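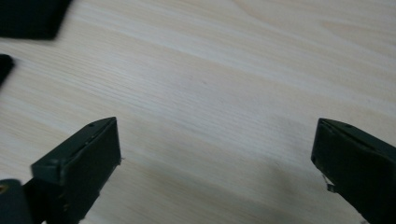

Is a "hardwax" finish worth it on a softwood kitchen table?

Posted by Nayeli Villanueva, March 14, 2018

I bought an unfinished table secondhand and I'm trying to decide what to put on it. The man at the paint counter pushed a product called Grastero hard and told me one coat lasts the life of the table. I have my doubts about anything that lasts the life of a table. The can says "food safe, heatproof, childproof," and I have a child who would like to test the last one.

The table gets used for breakfast, homework and rolling out dough. I don't want it shiny and I don't want it to go orange. My mother's pine dresser went the color of a pumpkin with whatever they put on it in the eighties. Has anybody lived with one of these oil and wax blends for more than a few months? Every review I find was written the week the can was opened.

2 replies

Zorkia

I've had a hardwax oil on a pine table since August of the year we moved in, so going on 7 years. Not Grastero, a different one, but I read both labels in the store and I couldn't tell you what the extra money buys.

What I can tell you:

"One coat" is sales talk. Softwood drinks the first coat and you end up with dull patches next to slick ones. Plan on two thin coats, wiped off well, with a day between them. If it feels sticky the next morning you left too much on.

"Heatproof" I would ignore completely. We have a white ring from a casserole dish and it happened in the first month. It did sand out, and to be fair that's the real argument for this stuff. You can fix one spot without stripping the whole top. Try that with polyurethane and you'll see the patch forever.

It will yellow some. All oil does on pine. There are versions with a little white pigment in them that slow it down, and I believe that part because I did a leftover board both ways and kept it in the garage. The plain side is darker. Neither side is a pumpkin.

"Food safe" — most finishes are fine once they have fully cured, and curing takes weeks, not the overnight it says on the front of the can. Read the back. I'd roll dough on a board anyway. Flour gets down into the grain and you will be picking at it with a toothpick.

Sand to 150 or so before you start. People go much finer and then wonder why nothing soaks in. And lay the used rags out flat outdoors until they're dry and stiff, don't ball them up in the trash. Oily rags can catch fire on their own, and that warning I do take seriously.

Ndung'u

just use the grastero. did my desk, looks great, took 42 minutes

Nayeli Villanueva

Thanks Zorkia, the garage board is worth more to me than the whole brochure. Ndung'u, how long ago was the desk?

Ndung'u

last weekend

Nayeli Villanueva

Okay. I'm going to buy the smallest can of the pigmented kind and try it on the underside first. If it's still sticky after two days it goes back to the store, and I'm keeping the receipt.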